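Thread: grasp planner notes from the Pladham rig, March
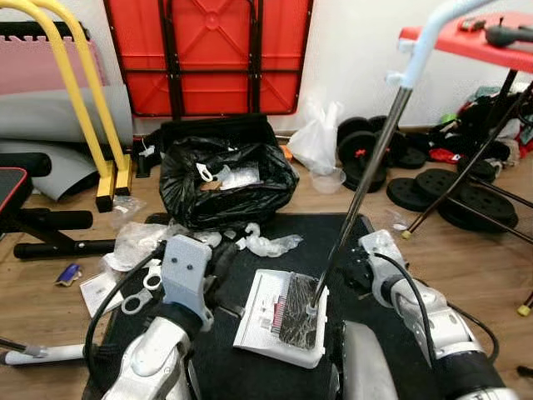 Both arms over the mat, broom head in the dustpan, bin behind.

1/ Clear plastic is still our worst case. Depth drops out on the wrap, so the planner sees holes and picks bad contacts.

2/ Kadri's patch fills those holes from the color mask. Planning time went from 80 ms to 36 — fine for us.

3/ Next is the left wrist limit. The cable loop isn't in the collision model yet.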